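Griteo grippers: your budget questions

How many should I order?
I tell everyone two per person, plus a spare for every six. Ours get handed around all day and the little screws at the fingertips do work loose.

What does a starter kit cost?
We paid $2181 for our first pair with mounts, before freight. Skillell quoted us a bit more but threw in the charger – worth asking!

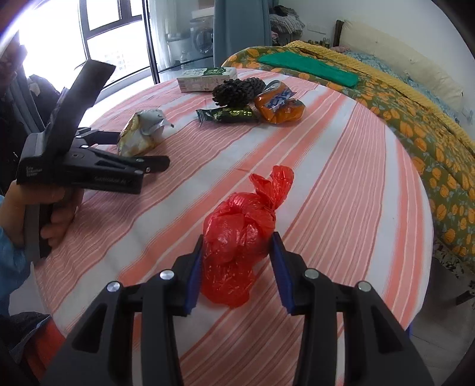 Two hand-held grippers, one on a red plastic bag, one reaching for a snack packet, striped tablecloth and all.

Do I need to rent a proper space?
Nope. A table at home is fine, so put that money toward finger pads (we set aside $200 a year for those and still ran short by March).

What about things to pick up?
Groceries, mostly. Soft, crinkly packets are good value and you'll want plenty of different colours and shapes.

How long is delivery?
Our last order took 19 days. Get the Brodex cases at the same time or you'll pay freight twice, like I did.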